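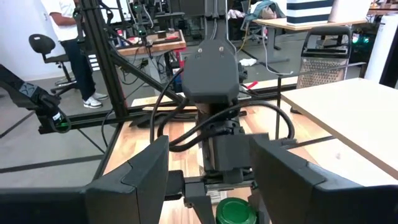 What do you do with a lid when you haven't got the thing it fits?

You put it on the table where people will see it, and you leave it there until the end of the week. After that it goes in the box with the others.

That was the rule at Girside, and Tonantzin Cuautle had written it herself, on a card, in her first winter there. So on the Monday, when she found the green lid, she put it on the wooden table and went to hang up her coat.

The room had to be cleared by the Friday. Wostel had sent a letter to say so, dated Mar 4, 2024, and it had come by hand the same morning, which she thought was quick of them. They wanted the chairs put together at one end and the tables wiped. Anything left behind would be taken away and charged for. The letter said 3,344 pounds was being held against the state of the floor.

She read it standing up and then looked at the floor. It was grey and it had dark tape on it in lines, and the tape had been down so long that she had stopped seeing it. She got down on one knee and worked at a corner with her thumbnail. A small piece came up and left a shine of glue.

"Leave that," said Verhoeven from the doorway. "I've got a scraper in the van."

"Have you seen a pot with no lid?"

"What sort of pot?"

"Green, I should think. Round."

He came over and looked at it. He picked it up, turned it over and put it back where it had been, a bit nearer the edge.

"Soup," he said.

"We never had soup."

"We had soup in December. When the heating went. Your lot brought it in and we had it at this table with our coats on."

She remembered the coats. She didn't remember the soup, or only that there had been something hot and that they had passed it along. It bothered her more than it should have. She had been at Girside almost 36 months and she would have said she could account for everything in it.

They started with the chairs. The black ones rolled well enough, except for one that pulled to the left, and Verhoeven steered it down the room with his foot. The blue one had something teal draped over it. Neither of them moved the cardigan. It had been there so long that people said "the cardigan chair" and meant it as a place, the way you might say the back step or the far window. If someone was on the telephone you would be told they were at the cardigan chair.

"Is it yours?" he asked.

"I thought it was yours."

"Teal?"

She lifted it off and folded it. There was a tissue in the pocket and a bus ticket gone soft as cloth. She couldn't read where it was to. She put the cardigan on the wooden table beside the lid, and pushed the chair down to join the rest.

At eleven they stopped for tea. He sat on an upturned crate because all the chairs were at the other end by then and neither of them wanted to fetch one back. He asked where she would go next and she said she hadn't decided. Steledine had offered her 5 days a week. It was on the other side of the river and she would need 2 buses.

"You could drive."

"I could learn to."

He laughed and then saw she meant it. He said his sister had learned at fifty and had hit only the one gatepost. Then he said he might be going to Steledine himself, on the deliveries side, and that he passed the end of her road at 6 every morning in any case. He said this to his tea.

Tonantzin said that was early.

"It is early," he said.

They did the cupboards after that. There was a lot of string. There were instruction leaflets for things that had been thrown out years ago, and a bag of keys, and a tin with dried glue in it that had fixed itself to the shelf. Verhoeven fetched the scraper from the van for the tin, and having got it out he went on and did the tape as well, on his hands and knees, one line after another. He rolled the old tape into a ball as he went. By three o'clock the ball was the size of a grapefruit and had hair in it.

She did the table last. She wiped it down with the grain and then across, and moved the lid and the cardigan to do the part underneath. There was a pale ring in the wood near the corner. She put the lid down over the ring. It was too small by the width of a finger, all the way round, so whatever had made the mark had been bigger.

"That'd be the pot," said Verhoeven.

"It might be any pot."

"It was hot enough. You put a newspaper under it and I said that wouldn't do, and you said it would."

She did remember the newspaper. It had stuck, and for a week afterwards you could read a bit of a crossword backwards on the table if the light was right. She bent down and looked along the wood, but that had gone.

They locked up at half past four. He had the tape ball in one hand and the bag of keys in the other, though none of the keys were for anything now. She had the cardigan over her arm. It was colder outside than it had been that morning, and after they had stood by the van for a minute she put it on. The sleeves were long on her.

"Did you bring the lid?" he asked.

"It stays till Friday," she said. "It's on the card."

He opened the van door on her side and moved his sandwiches off the seat.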